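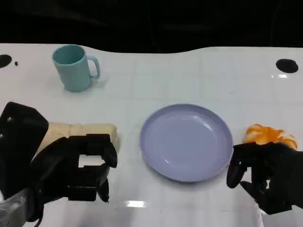
30 January 2019. Breakfast table, continued. Spent the morning on crockery again, a sentence I did not expect to write when I took up this line of work. The question was whether the new plates from Trivetti sit any better on the white top than the old Tosik ones, which slid if you looked at them with intent. The lavender plate went down in the middle and stayed there. The teal mug lives at the back left, near the hole in the tabletop, and I would like it moved before one of us learns how hot coffee and a hole get along. The loaf is the pale one with the segment lines. It has been admired by everyone who skipped breakfast.

Notes on the plate. Shallow, raised rim, color listed in the catalog as "Skirstead Dusk." I call it lavender and so will the inventory sheet. We ordered 4 and got 2, with a slip promising the others in October, which seems a long time to fire a plate. Diameter not checked. The ruler is with whoever has the ruler.

Gloss is a nuisance. Both the plate and the table throw highlights from the overhead light, and the grid lines are so faint that lining anything up by them is mostly a matter of faith. Tried it with one lamp off. Prettier, no more useful. Lamp back on. 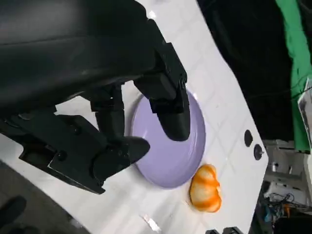
Lavender plate, empty. Orange-and-white item alongside, identity under discussion.

On that item: bread or fruit, depending on who is asked. I have put it down as "side dish" and moved on. If it belongs to the Tanguy set, it should have a number in the box lid, and the box lid is missing.

To do:
Move mug away from hole.
Find box lid.
Write to Trivetti about the other 2 plates, politely this time.
Item 93 on the inventory is still "spoon (?)". Somebody please commit.

Felt pads for under the plates: not needed yet. Bought them anyway, so they are in the drawer with the last lot.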